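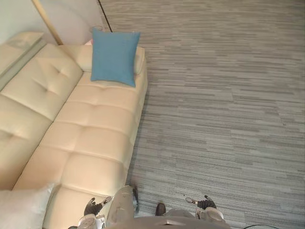

Good morning, and welcome to the Zitbridge open day. On behalf of Skoveck, I will say a few words before the first demonstration. The living area has been furnished as a home would be, with a cream leather sofa, a blue throw pillow and grey carpet underfoot. The robot works beside the sofa with two grippers.

Pause. Allow guests to move to the viewing line.

The session runs for 35 minutes - questions are welcome in the last 7. Please keep behind the line while the arms are moving, and switch phones to silent.

Mention the Druvarora program: 56 households took part in the March survey, and tidying the living room was the chore they named most often.

Next slide. Hand over to the operator.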